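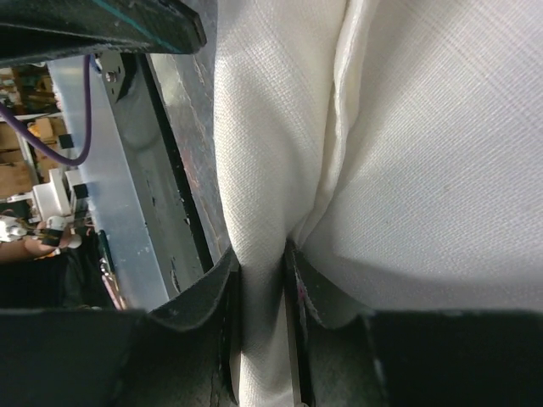

White woven fabric, hem edge

Pre-game ground check — Skovuvo Park, main diamond
July 18, 2026
Checked by: Réjean Arsenault

Backstop netting — OK. One tie gone behind third base side, replaced.

Backstop padding — OK, except lower left panel. Strap worn. Will last today, not the season.

Bases — first and third fine. Second sits proud on its anchor, runner could catch a toe. Dug out and reset, check agian after game one.

Mound — FAIL then pass. Hole at landing spot, filled and tamped. Rubber firm.

Outfield fence — loose board by the 11 marker. Two screws in. Needs a proper repair, Hirovex have been told twice.

Warning track — weeds in left field corner, no trip risk.

Dugouts — home side step cracked, taped yellow. Away side OK. Bat rack moved off the walkway, please leave it there!!

Batting cage — CLOSED. Tear at head height near the feeder. Benítez has the key, no exceptions for the under-12s.

First aid box — short of cold packs, 5 ordered from Flivance. Defib light green.

Stands — rated 600, we had 700 in for the last derby. Not again. Gate staff to count and stop.

Foul ball signs — up both sides, one faded but readible.

Lights — not tested, day games only.

Cleared to play, cage excepted. RA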